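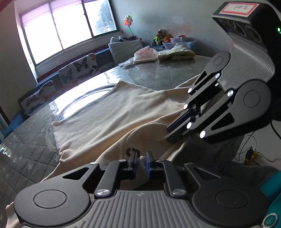 How much does the council want to take out of the bus budget? 400 thousand over the year, and the Lalville to Nernis route goes first.

Thanks to everyone who wrote in after the February meeting. I've tried to answer you all, but my inbox is a bit of a mess, so shout if I missed you.

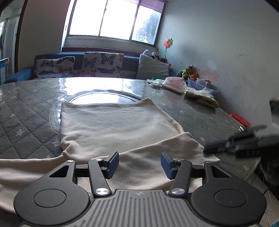 The part that gets me is that the same papers put 100 thousand more into the Grorano car park! I asked about it and was told it's "a separate pot" - well, it's all our money, isn't it?

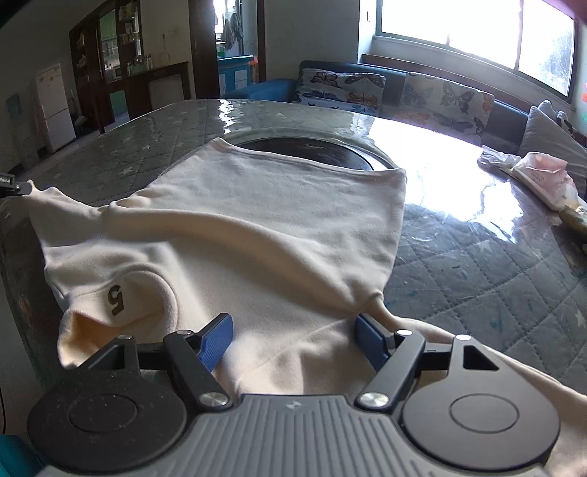 Martti Vainio
List moderator, Lalville Bus Users

On the fares question, someone wrote earlier:

> Is it true the under-14s will lose free travel too?
> My two use the 30 to get to school and I can't
> find a word about it on the council's site.

It's in the papers, but well hidden (appendix, near the back). Free travel stays until the summer and then gets "reviewed". Do write to Councillor Salminen before the vote, and copy me in if you don't mind me quoting you.

Martti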